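Chapter 3
Showing the Work by Hand

If you have ever taught a child to fold a pair of jeans, you'll know that talking gets you only so far. Sooner or later you take hold of the cloth and say, "Watch me." Most of this chapter is about that same moment, with a robot as the pupil. 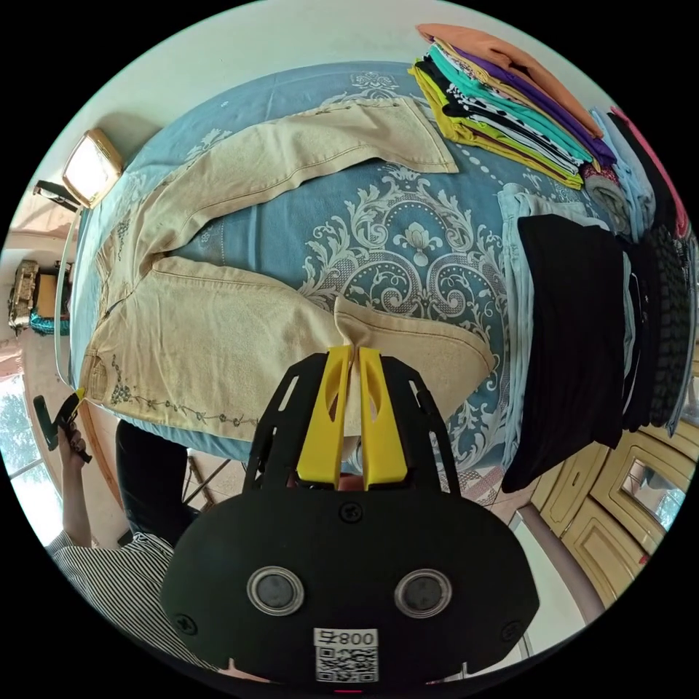

There are two common ways to go about it. In the first, a person sits at a set of controls and steers the arm from a distance. In the second, which we'll favour here, the person carries the gripper in the hand and simply gets on with the folding, and the arm comes into it much later.
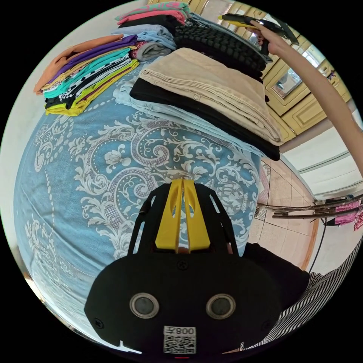
Our running example is the Ternomero laundry set, gathered for the Yeoman project at Cluramside. The team had hoped for 1000 demonstrations and finished with 746 they were happy to keep, and we'll spend a good while (more than you might expect!) on how they chose. Fifty of those are set aside for the exercises, so please don't train on them.
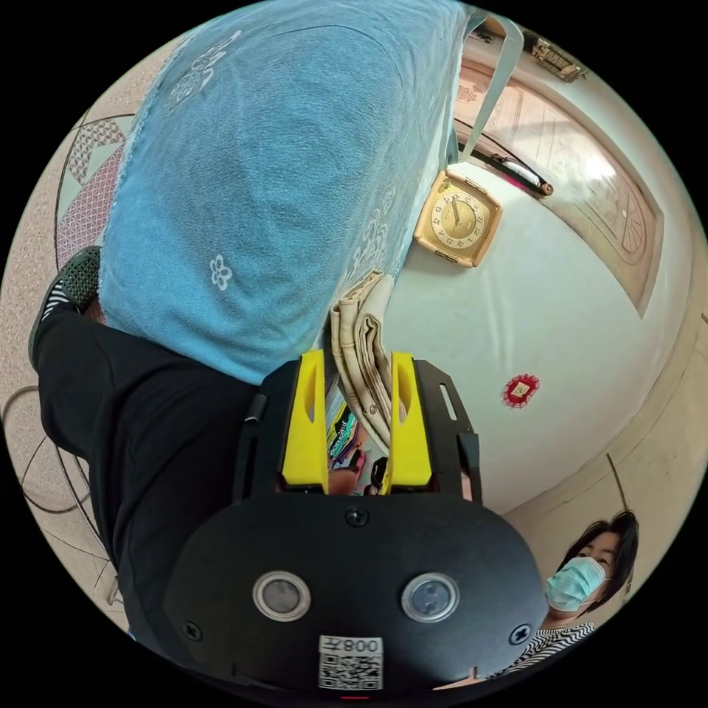

Before you read on, find an old shirt and a pair of kitchen tongs, and try folding the one with the other. Go slowly, and jot down each place where you had to let go and take a fresh grip. You'll want those notes beside you in Section 3.1, where we begin with the pinch.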